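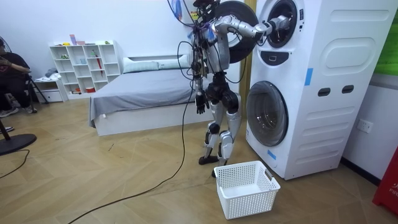
Slide 1. Arm in the drum, basket on the floor.

Can It Do the Laundry Yet?
Speaker notes, Arnel Marquez, 4/20/23
Slot is short. Leave time for the argument at the end, there will be one.

OPEN

Say hello. Wait for the people at the back to sit down.

My mother bought a dryer in 1994 and was told by the man in the store that the next one would fold. She has bought two since. Neither one folds. She brings this up at holidays as if I had sold them to her.

So the question tonight is a small one. I'm leaving out driving and surgery. I want to know whether a machine can get the clothes out of another machine, which is a job my family gave to the youngest child who could reach.

Ask for hands: who did laundry this week? Who enjoyed it? (There is always one. Ask their name and use it later.)

WHAT THE JOB IS

Read this part slowly. People do laundry without listening to themselves do it.

Walk to the dryer. Open the door. Reach in. Find cloth, in the dark, by feel. Pull. Discover that what you pulled is attached to a fitted sheet that has swallowed everything else. Swear. Pull again. Drop a sock. Go back for the sock.

Every verb in there is somebody's thesis. "Swear" is the only one we have fully automated, and that was on the operator's side.

Now the door. The door gets about one second of your attention in a lifetime. For a legged robot it is a moving object, attached to a heavy one, that travels along a curve right through the place where the robot would like to stand. If you hold on, you have to go where the door goes. If you let go too early, you get to do it over.
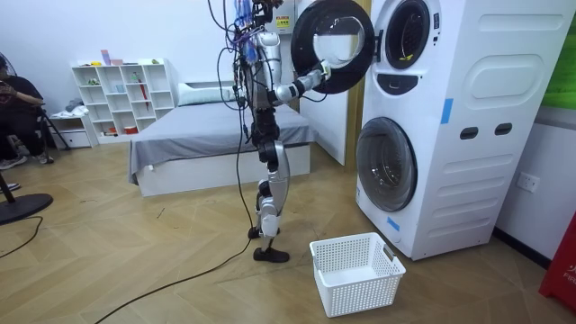 Slide 2. Gripper on the edge of the upper door. Mind the feet.

Leave this up for a bit. Let them look at the legs.

The point to make: opening a door is a whole-body job. Your hand gets the credit, but your hips and feet did the planning. You shift your weight, you lean back a little, one heel comes up. A robot on two legs has to do all of that too and stay upright, and it has to do it next to an appliance with no give in it at all.

Somebody will ask why it has legs. Good question, take it now. The honest answer from the legs people is that houses have stairs. The honest answer from the wheels people is that the laundry is usually on one floor. I have sat between these groups at dinner and I recommend sitting elsewhere.

OUR NUMBERS, SUCH AS THEY ARE

Background for anyone new: at Brorkix I run the chore tests. We started Project Mulligan in January, named for the golf rule that lets you pretend the first shot didn't happen. You may draw your own conclusions about the first shots.

We set ourselves 200 unload attempts and wrote down every one, including the embarrassing ones. The rule was simple: cloth has to end up in the basket, no human hand touches anything between start and finish. "Nearly in the basket" is a failure. "In the basket, and so is part of the basket" is also a failure, and I wish I had not needed to write that down.

Don't give the success rate here. Every room I've given it to has spent the rest of the talk arguing about the rate. Put it on the handout and move on to what kinds of failure we saw. Most of them were dull. The gripper closes on air. The gripper closes on the rubber seal and takes a great interest in it. The cloth comes halfway and goes home.

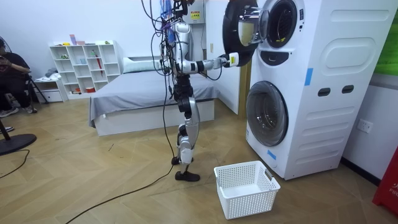 Setup time is the figure I'd put on a billboard if I were paying for the billboard. On Mulligan we logged it separately from run time, and the two columns were not on speaking terms. Clearing the floor, checking the joints, going back to the start position, arguing over what the start position was. A basket has to go where the clothes will fall, and a person generally puts it there. That one is right in front of the lower door, empty and waiting, where any sensible person would leave it, and no vendor's demo will mention the placing of it. Then look at what hangs off the robot's upper body, all that black and blue cable, and ask yourself where it goes when your laundry room is a closet. When a salesman quotes you minutes per load, ask him which minutes.

(If there's a laugh at "salesman", pause. The Prestel people are usually in the second row and they're good sports.)

THE SHOP FLOOR COMPARISON

Someone from manufacturing will be getting impatient by now. Fair enough. Their robots have been lifting the same part from the same tray for years and they don't see what the fuss is about.

The fuss is the tray. In the plant, the part shows up where the drawing says it will. I did a stint at Loreo, on a line that packed folded shop towels, and the arms there were superb. They were superb because a crew upstream did nothing all shift but make towels flat. Take the crew away and you'd have had a very expensive way of waving.

At home there is no upstream. Cloth has no fixed shape, and two pieces of it have even less. 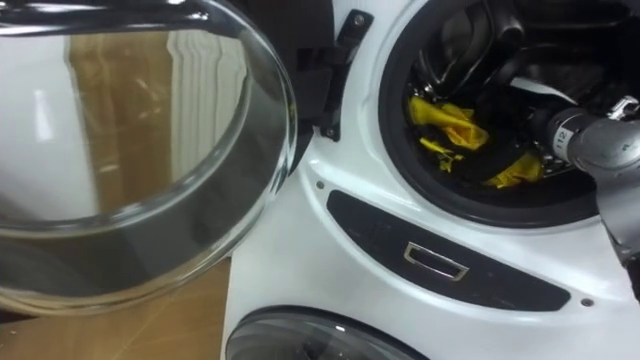
A dark cloth in a dark drum is a hard thing to see, and a tangle is harder, since you can't tell where one item stops and the next begins until you've pulled. People solve this by grabbing the lot and sorting it out on the bed. I think that's a perfectly good strategy. I've tried to get it adopted formally, under the name "bulk extraction", and it's now in our test plan under that name, so I've won something this year.

What would help, in order of how cheap it is:

Bigger door openings. Lighter drums, meaning a light inside, like the refrigerator has had all along.
A handle a gripper can find.
A dryer that tells you it's empty. Half the effort of unloading is being sure you're done.

All of this would help my mother as well. She's short, and the stacked kind is a reach for her.

SO, CAN IT?

Parts of it, in a room that's been set up for it, with people around who want it to work. I'd call that progress and I'd keep my hamper.

Take questions. If it's the folding question, tell them to come back next year and bring the enjoys-laundry person.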